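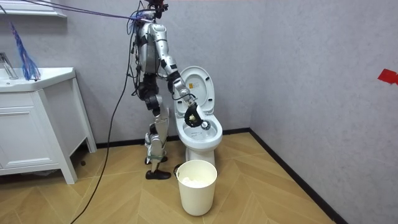
Humanoid robot next to a toilet, small bathroom.

Finding the same picture twice: near-duplicate matching in a mixed photo archive
Speaker notes, version of April 1, 2020

Opening

Say who I am and that the slides will go on the project page. Questions at the end, but people can stop me if a word isn't clear.

The talk is about one dull problem. A photo archive has many copies of the same picture. Some are exact copies. Most have been cropped, resized, saved again at lower quality or had a caption burnt into the bottom. We want to find them and group them, so that a person searching for a picture gets one result with its versions underneath.

I'm not going to cover recognising what is in a picture. Two different photos of the same street are two pictures as far as this work goes. Say this twice. It was the most common misunderstanding last time.

What we had to work with

The Jetonley archive, which came to us as folders from several older systems. File names are no help. Dates inside the files are often the date of the last export. Some folders have a text file with captions and some don't.

We drew a test set of 2,233 images. It was drawn by folder, so that small folders were not drowned out by the big ones. Mention that this makes our test set harder than the archive as a whole, and that our results on it should not be read as results for the whole archive.

Labelling was done in Kata. Each pair was shown side by side and the labeller chose "same", "different" or "can't tell". Two people saw every pair. Where they disagreed, a third looked.

"Can't tell" was added late. Before that, people guessed on very dark or very small images, and the guesses made the scores jump about. If we did it again we would have it from the start.

Definition of a near-duplicate

Read the definition off the slide slowly: two files are near-duplicates if both come from the same single exposure, whatever has been done to them since.

Two frames from the same burst are therefore not near-duplicates, even when the eye can't separate them. The picture editors we spoke to wanted it that way. The labellers found it the hardest rule to follow, and most of the third-person checks were on burst pairs.

Collages: we count a match if one of the panels matches. Screenshots of a web page with the photo in it: same rule.

Mirrored copies count. There were more of these than we expected, mainly in the scanned folders, where slides had gone in the wrong way round.

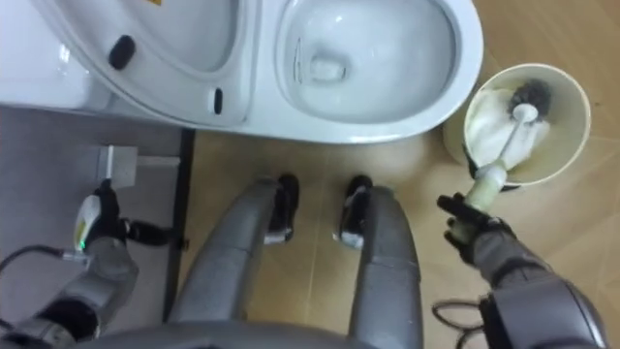

Method

Keep this to four minutes. Most of the room will know hashing already.

Step one is a short fingerprint for each picture. We shrink it, turn it grey and store a string of bits. Pictures whose strings differ in 8 bits or fewer go through to the next step. That limit was picked on a separate set of images and not changed afterwards.

Step two is Povard, which compares local points in the two pictures and checks that they line up. It is slow, so it only sees pairs that got through step one. It copes well with crops. It copes badly with flat pictures such as sky, snow or a plain wall, where it has few points to hold on to.

Step three builds groups. If A matches B and B matches C, all three go in one group, unless A and C score very low against each other. Without that last check a single collage can pull a large number of unrelated pictures into one group. Show the slide with the bad group. Leave it up for a bit.

The fingerprints are kept in the Heitmann index. We tried a plain database table first and it was fast enough for the test set, but too slow once the August import was loaded.

Results

Put the table up and go through the rows in order: exact copies, resized, recompressed, cropped, captioned, mirrored.

Exact and resized copies are all found. Recompressed copies are nearly all found. The misses there are small thumbnails.

Cropped copies are where the first step lets us down. A crop that removes more than a third of the picture usually changes the fingerprint too much and never reaches Povard. We looked at 59 missed crops by hand and most were of this kind. Raising the limit lets them in, and also lets in a great many false pairs, so the second step takes far longer.

Captioned copies: fine if the caption is a thin strip, poor if it's a block.

Mirrored copies: found only because we store a second fingerprint of the flipped picture. That doubles the index. Somebody will ask whether it was worth it. For the scanned folders yes, for the rest probably no. 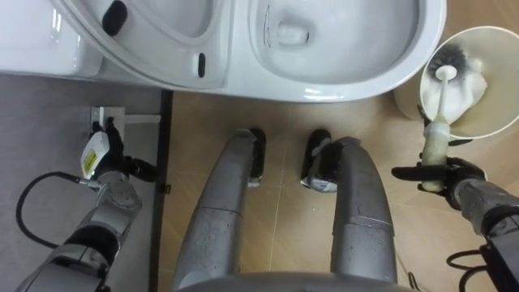
False matches need a slide of their own. They fall into two kinds. The first is studio work, where the backdrop and the lighting stay the same and only the person changes. The second is documents, because one printed page shrunk and turned grey looks very like another. We now send documents down a different route and don't fingerprint them at all.

Be clear about the running time. A full pass over the test set takes roughly 12 minutes on one desktop machine. Almost all of it is step two.

What people did with it

The search page now shows one picture with a small number in the corner for its versions. Clicking opens the group. The archive staff can split a group or join two. Splits are stored, so the next run doesn't put the group back together.

The staff split groups more often than they joined them. Some of the splits were burst pairs that our labellers had also argued over. Others were colour and black-and-white versions of one exposure, which by our definition belong together. The staff keep them apart because the rights can differ. We haven't changed the definition but we have added a flag.

Things still open

Video frames. We leave them out for now.

Large crops. We are trying several fingerprints per picture, one for each part. Early numbers are not ready to show. Don't be drawn on this.

Pictures of screens taken with a phone. The stripes upset both steps.

Last slide

Address of the project page, the link to the labelling guide and the list of folders used. The images themselves can't be shared, but the fingerprints and the pair labels can. Leave this slide up during questions.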